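To: handling-safety list
From: Josée Tremblay
Date: 2022-04-15
Subject: Re: Right-hand gripper closing late, hat task

Fasil Mersha wrote:
> The right-hand unit closed late again on the bucket hat, at episode 266
> of 486. The operator felt the fingers move after the trigger had been
> released. May we carry on with the left unit alone?

Dear colleagues,

Thank you for the report. The late closing is to be treated as a safety matter until the cause is known. It was first recorded in December on the Skulusov bench, where an operator's fingertip was pinched. The finger pads should be examined for wear before any further recording. 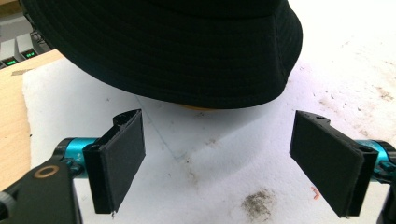 1. Immediate measures

The right-hand unit is withdrawn from use with effect from today. Work with the left unit may continue on tasks that need one hand only. The hat task needs both and is therefore suspended.

2. Cable and trigger checks

Each cable is to be checked along its full length while the unit is raised to working height, as the fault has not been reproduced with the unit at rest.

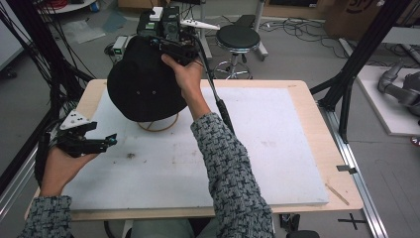

Results should be entered in the Trudska fault log under item 7. Please do not open the trigger housing, as Zendarine will wish to inspect it unopened.

Yours sincerely,
Josée Tremblay
Equipment Safety, Ljungberg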